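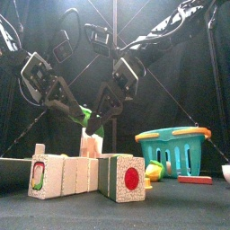 FOR IMMEDIATE RELEASE

Wilomton, Fri 10 March

Bratell to open second toy library in Wilomton, lending starts in June

Bratell, the toy lending service, will open a second branch in Wilomton in June. Larger space, longer hours, same card. Members of the first branch, on Bedano Street, can borrow from both from day one.

Why now: demand. The Bedano Street waiting list has passed 35 families and the shelves there are full. The new branch takes over the ground floor of the former Voß shoe store, empty for 2 years. Step-free entrance, stroller parking inside, restrooms with a changing table.

What can be borrowed: building blocks, puzzles, board games, ride-ons, play kitchens, dress-up boxes. Up to six items at a time. Loans run three weeks and can be renewed once online. Lost a puzzle piece? Tell the desk, no fine for the first one.

Cost: $40 a year per household. Half price for familes who get school meal support. Day care centers and home day cares pay the same rate but may keep items for a full school term.

Donations: the new branch needs stock. Clean, complete toys in working order can be dropped off at Bedano Street during opening hours. No stuffed animals, no car seats, nothing with a missing battery cover. Large items please call ahead, storage is tight untill the move is done.

Opening hours for the new branch will be Tuesday through Saturday. Exact times to follow. Bedano Street hours do not change.

Sign-up for the new branch is open now, at the desk or on the Bratell website. Bring proof of address.

Press visits before opening by appointment. Floor plans and logo files on request.

Contact: Bratell press desk, Bedano Street, Wilomton

ENDS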